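Home | Guides | Laundry and Closet | Parts | Contact

Votard Closet System - Owner's Guide
Section 4: Hanging Garments
Updated July - Vumberg Home Guides

Read this section after the rail has been fitted and the end caps are tight. Do not load the rail until the wall anchors have been checked as described in Section 3.

Before you start

Clothes should be fully dry. Damp fabric stretches at the shoulders and can mark the rail coating. Empty all pockets. If you are moving clothes from another room, use a sofa or bed as a work surface and clear it of small items first.

Hanging a shirt or light top

1. Hold the hanger by the neck with the hook pointing up.
2. Shake the garment out once and find the label. On most tops it marks the back of the neck.
3. Open any buttons or zipper at the collar.
4. Feed the hanger in from the bottom hem, one shoulder at a time. Do not force it through the neck opening.
5. Pull each shoulder seam out to the end of the hanger arm.
6. Smooth the front and back down with a flat hand. Turn out any sleeve that has gone inside.
7. Close the top button, if there is one, and place the hanger on the rail.

Note: Knits and stretch fabrics should be folded and kept on the shelf. If you must hang them, fold the garment in half lengthwise and drape it over the hanger bar.

CAUTION: Plastic hangers can crack at the neck. Do not hang coats or wet towels on them. Use the Fetcombe wide hanger (part 1322) for anything heavy.

If the garment bunches up

Fabric that is twisted over the top of the hanger will crease within a few hours. Take it off completely and go back to step 2 - pulling at one side usually makes the twist tighter.

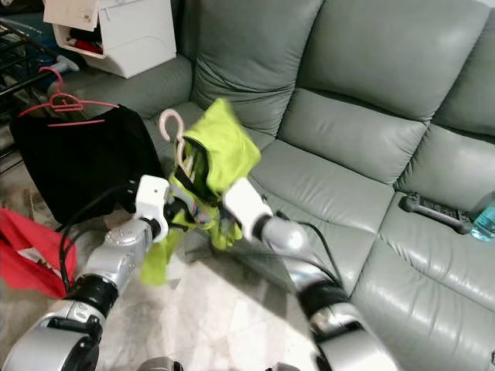 Which way should the hooks face on the rail?

Point all of them toward the wall. Hangers come off more easily in one motion, and the rail wears evenly.

Spacing

Leave enough room to slide a hand between garments. Hang long items at one end and short items at the other - the space under the short ones can take the Kaczorowski shoe rack.

Related guides
Fitting the Votard rail
Shelf clips and dividers
Kaczorowski shoe rack: assembly
Fetcombe hangers: size chart
Cleaning coated rails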